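Endport Town will start their league season away at Cillier Rovers after the fixture list was confirmed on Jun 30, 2021, and manager Bart Bosman has been given one of the longer trips on the calendar to begin with.

The club finished ninth when the division last played a full season and have kept most of that squad. Two players have left. Left back Oddur Ingvarsson has gone home to finish his studies, and reserve goalkeeper Gholamreza Tehrani has joined Rirura Athletic, who play a level lower and have offered him a starting place.

Bosman said he would have picked a home game if anyone had asked him.

"It's an early start and a long coach ride, and their pitch is narrow, so it suits them," he said. "But you play everyone twice. We went there two years ago and drew, and we should have won it in the last ten minutes."

Endport's first home match is against Rirura the following week, which means Tehrani could be back at the Deligiannis Ground sooner than he expected. The two sides have not met in the league before. Their only previous game was a county cup tie, settled by a late header from centre half Thabiso Makhubela, who is still at Endport and will captain the side again.

Makhubela missed the end of last season with a calf strain but has trained with the full group since the players came back. He played the first half of a practice match against the under-21s and is expected to start the opening friendly.

The ground has seen some changes too. The covered stand on the railway side has been reseated and now has 723 seats. The ground's overall limit stays at 2000, although the club has been told to plan for smaller crowds at the start of the season and will sell tickets in advance for at least the first two home games.
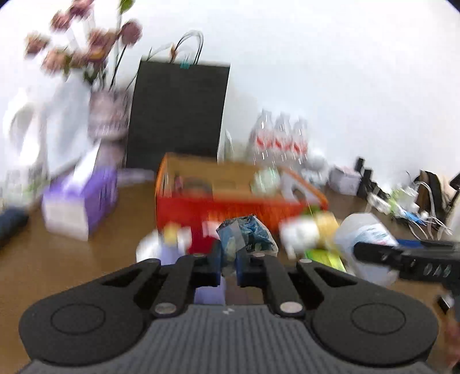
Will season tickets from last year still be valid?

Last year's season tickets will be accepted for every home league match this season, and holders only need to bring the same card to the turnstile. They don't cover cup ties or friendlies. Anyone who has lost a card can get a replacement from the club office before the first home game.

New season tickets go on sale at the office next week. Prices have been held. Under-12s get in free with a paying adult, and the concession rate now applies to students as well as pensioners.

Bosman is still looking for a left back. Bahman Ahmadpour, who usually plays on the right of midfield, filled in there during the practice match and did well enough to be tried again. The manager said he would prefer to sign someone for the position and had spoken to two players, one of whom is out of contract.

"Bahman will play anywhere you ask him to, but I want him further forward," Bosman said. "He got into the box more than anyone last time we had a proper run of games."

Ahmadpour has scored 54 goals for the club in all competitions, fourth on the list of players still in the area's two senior divisions. He signed a new deal in the spring that keeps him at Endport for another two seasons.

The toughest stretch on paper comes in January, when Endport have four away games out of five, including the return trip to face Rirura. The one home match that month is against Cillier. The club has asked the league whether one of the away fixtures can be switched, as two of them fall within three days of each other, and is waiting for an answer.

Pre-season friendlies have been arranged against three sides from outside the division, all at the Deligiannis Ground. Kick-off times will be put up on the club noticeboard once the referees have been appointed. Entry to the first will be by cash at the gate, and the tea bar will be open from an hour before the start.

The reserves will again play in the combined counties section, with their fixtures due out in the next fortnight.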